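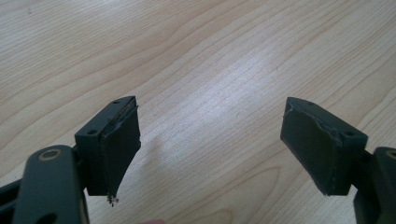
Worn rubber pads on the gripper fingers, left one torn at the tip.

Pad care at the packing bench

Since Okley put grippers on bench 2, I lift far less and fix far more – and I love it! My wrists feel great, and I've learned a pile of small tricks:

Run a thumb along the top edge of each pad before you start. A lifted seam catches on everything.

Swap pads as a pair, even if only one is ragged. Mismatched pads make boxes twist.

Wipe crumbs of old rubber off the table with a damp cloth. Don't blow them, they go straight into the finger joints.

Snug the block screws by hand, then a quarter turn more.

Eifion Yorath keeps spare pads flat in a cookie tin, and they stay nice and soft that way. Part number is 408 if you're reordering. Tumelo wants us all trained on swaps by April – come try it, it's fun!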